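Landing Quotas Should Follow the Dock, and the Dock Should Be Weighed

By Samer Salameh
2022-06-29

The draft rule on inshore shellfish allocation has now been open for comment since May, and most of the argument so far has been over the size of the catch limit. I think the limit is the least troublesome part of it. The weak point is the way the catch is recorded between the boat and the buyer, and the draft leaves that almost untouched.

Under the present system a skipper estimates the weight of each species on board, enters it in the logbook, and lands. The buyer weighs the product later, often after it has been sorted and iced at a plant some distance away. The two figures are compared at the end of the quarter. When they differ, the lower one is usually the skipper's, and the difference is taken from the following quarter's allocation.

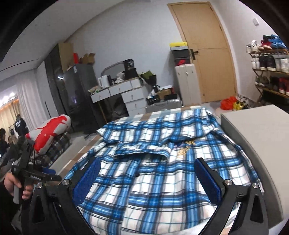
Wissam Karaki, who runs two boats out of Haddadin, had 174 pounds deducted this way last year. He does not dispute the buyer's scale. His objection is that the product was weighed with ice and water on it and that no allowance was made. The office told him that a drain allowance exists for finfish but has never been set for shellfish. The draft rule does not set one either.

A deduction of that size will not sink a business. It does matter to a boat with a small share, because the share is fixed for the season and cannot be topped up except by leasing from someone else. Leasing costs money in advance, and the price goes up toward the end of the season when everyone is short at the same time.

The remedy is plain enough. Weigh the catch at the dock, on a certified scale, with the skipper present, and make that figure the only one that counts against the allocation. The harbor at Sotach has worked like this for three seasons. The scale there is a platform model rated to 3000 pounds, it is checked every spring, and the ticket it prints is signed by both sides. Disputes have not gone away, but they are settled the same day with the product still in front of the people arguing over it.

The usual objection is cost. Tala Abu Hammour made this case well at the May hearing, and I agree with part of it. Small landings with no power on the pier would need a portable scale and someone trained to use it, and the draft has no money for either. Her preferred answer is to keep logbook estimates and widen the tolerance. I think that rewards careless estimates and does nothing for the skipper who keeps good ones. A shared scale that moves between landings on posted days would be slower, but the record would mean something.

There is also the matter of who holds the data. Bram Kramer has proposed that tickets go straight into the Plornix reporting system, which buyers already use. I have no quarrel with the software. I would ask only that the skipper get the same record at the same time as the buyer, in a form that can be kept and printed. At present a boat owner has to request a copy, and the reply can take weeks - long enough for the appeal window to close.

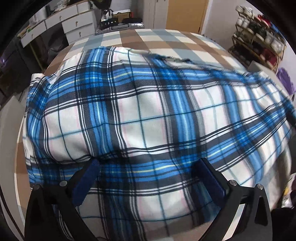 What the final rule should say

The changes I would make are short. Section 3 should name the dock weight as the weight of record. A drain allowance for shellfish should be set by test, at more than one port, and published before the season opens. The appeal period should begin on the day the skipper receives the figures, whatever date is printed on the quarterly notice.

I would leave the catch limit where it is for now. With the record in its present state, there is no good way to tell whether the limit is too high or too low, and changing it would shift shares among boats on the strength of numbers that neither side trusts.

Zaid Khasawneh has suggested a one-season trial at Cekine before anything is made permanent. That seems reasonable to me, provided the deductions there are suspended while the trial runs. Written comments can still be left at the harbor office, and those from license holders should include the license number on the first page.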